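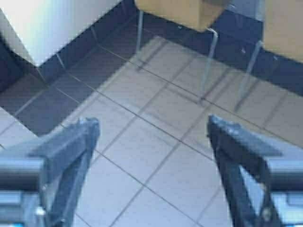 12th March. Chair-moving task, Galang arm, wrist camera on. Entry by T. Lacson. Shiela Magbanua on the stop button.

Fault: protective stop on the approach to the stool legs. Joint 3 torque over limit, arm held position, gripper stayed open. Cleared the stop, reran from home, same fault at the same waypoint. Log saved under Lelcombe, run 12.

Findings so far:

1. Depth on thin metal legs is poor. The planner gets the seat panel and the tile floor and very little of the wire frame between them. It then treats the space under the seat as free and routes a finger through it.
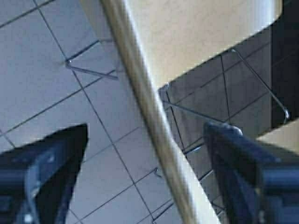

2. Contact threshold was still at the value Janelle Lumbao set in December for the Vakolwood crates. Too high for this job. The arm kept pushing for 1000 ms before the controller tripped. Should be well under that with a person in the cell.

3. Gripper pads checked by hand, no cracks. Finger screws tight. Wrist force sensor zero had drifted by 2 N, re-zeroed.

Not a Zollberg controller fault as far as I can tell. It tripped where it was told to trip. I want Adwoa to look at the torque trace before we say so in the report, as the joint 3 reading climbs in steps and I would expect a ramp.
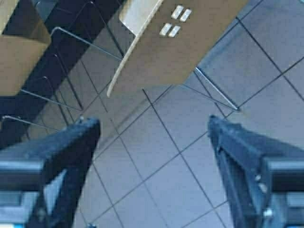
Until then: speed capped at the low setting, no approaches below seat height, one person on the stop at all times. Shiela is adding a keep-out volume under each seat, full footprint down to the floor. It costs us the low grasps on the legs, so those runs are on hold.

Open: camera exposure (glare off the tiles may be making the depth worse), and who signs off the new threshold. Asked Janelle Dagdag, no answer yet.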